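Magnesium or potassium first for borderline blood pressure?

Posted in Heart & Circulation, November 4, 2020

Sumaiya Jayawardena

Hi all, quick one. Doc says my numbers are borderline, no meds yet, come back in December. She said salt down, walk more, and "maybe look at magnesium." Didn't say which kind or how much and I was out the door before I thought to ask. My sister takes potassium and swears by it. I already have a bottle of Lellano magnesium in the cupboard from when I had leg cramps, label says 300 mg for 2 capsules. Can I just start on that? Or is potassium the one that matters? Also does it matter if its with food. I'm 51, kidneys fine as far as I know, no other pills except an allergy tablet in spring.

Prasanna Mondal

Not a doctor, been borderline for years. Don't start potassium pills on your own. Food is fine for most people — beans, potatoes, yogurt, bananas — but the pills can be a real problem if your kidneys are off or you end up on certain BP meds. Ask first.
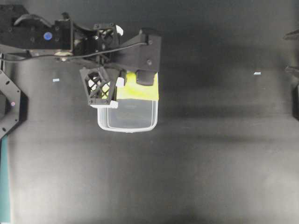
Magnesium is the gentler one, but the kind matters. Oxide is cheap and sent me running to the bathroom. Citrate a bit less. Glycinate was fine for me. Get it out of the cupboard and into something you can see through, a clear plastic container like the one in the photo, otherwise you forget it exists and then wonder why nothing changed. Keep the label though!! You'll want it for the appointment. And take it with dinner, easier on the stomach.

Did it drop my numbers? A little maybe. I also quit canned soup that month so who knows. One can of the stuff I was eating had 700 mg of sodium per serving, and who eats one serving.

Fathima Hettiarachchi

Agree on the potassium. I'd add, are you measuring at home? Borderline at the office can mean you rushed up the stairs. My office readings are always higher then the ones at home.

What the nurse had me do: sit five minutes, feet flat, back against the chair, arm on the table, no coffee or exercise for half an hour before. 2 readings, a minute apart, write both down. Morning and evening for a week.

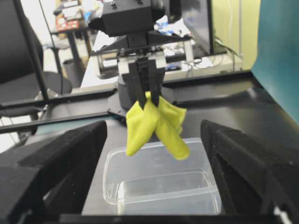
Cuff size is the other thing. Mine came with a medium and I needed a large, so it was reading high the whole time. Check the range printed on the cuff against your upper arm. Bare arm too, not over a sweater. I keep all of it in one spot by the chair, cuff and notebook and pen in a rectangular plastic tub, see-through, same sort as the empty one under the yellow-green cloth there. If I have to hunt for the pen I skip the reading.

For the magnesium, call the pharmacy. Free, takes a few minutes, and they can look at your allergy tablet too. Some of those have a decongestant in them

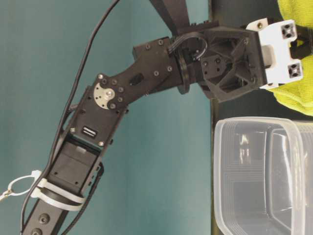 and that can push your pressure up by itself. Look for a D at the end of the name. Mine had it and I'd been taking it for weeks before anybody said anything.

Food with it or without, either works, but with is kinder. And keep it away from thyroid pills or antibiotics if you ever get put on those — they need hours between.

Rajitha Ekanayake

Just eat pumpkin seeds. Handful a day, unsalted. My husband did the Aturia drops for a while, expensive and tasted like pennies, couldnt tell you if they did a thing. Walking after supper did more for him I think.

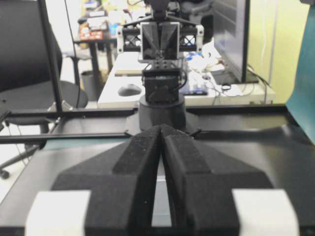

Black gripper fingers over a dark gray tabletop

Also garlic, but he wouldn't.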